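3.2 Cell setup and upkeep

The cell used in this study stands in the Vomden laboratory and is the third of its kind built by the group. Two arms share one table and are mounted at opposite ends of the front rail. The working area and the wrist camera are shown in Figure 4. 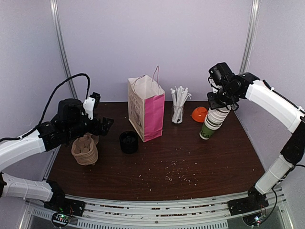
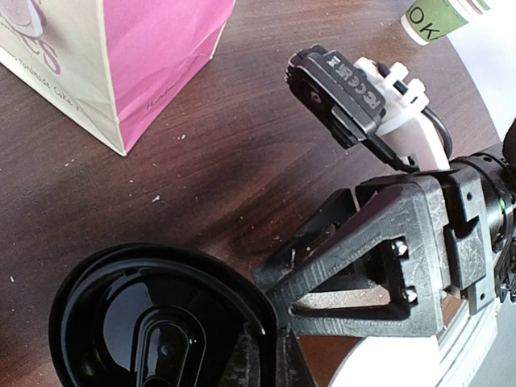
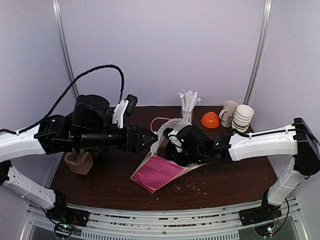

Figure 4. The cell in use on the tabletop tidying task: overview with the right gripper at a stack of cups (first); wrist camera, its mount and a gripper finger at close range (second); overview with the right gripper in the mouth of the bag (third).

3.2.1 Wrist camera and fingers

The wrist camera is carried on a white plastic mount that holds it above the fingers. Each printed finger bracket is fastened to the wrist with hex-head screws, which are checked with a torque driver before the first run of the day. A finger is replaced when the tip shows wear or after 30 hours of operation, whichever comes first. Scuffing near the screws is cosmetic and was not treated as a fault.

The camera cable is left with a generous loop. In an earlier version of the cell the cable was tied close to the links, and 5 cables failed at the connector before the routing was changed. The present length allows the wrist to turn through its full range without pulling on the plug.

3.2.2 Cleaning

Crumbs are part of the task and are left on the table during a run. They do, however, travel. The slots of the front rail collect debris, and the operator clears them with a soft brush and a vacuum at the end of each session. Compressed air is not allowed near the circuit boards below the rail - a rule adopted after a fault at the Minemstead site in December.

3.2.3 Calibration and records

Camera alignment is checked after every finger change and after any contact hard enough to stop an arm. If the check fails, the mount is reseated and the full routine is repeated, a job of some 23 minutes. C. Mensah kept the service log and A. Villanueva carried out the repairs. The procedure in force during all reported runs is the revision of 11/13/20.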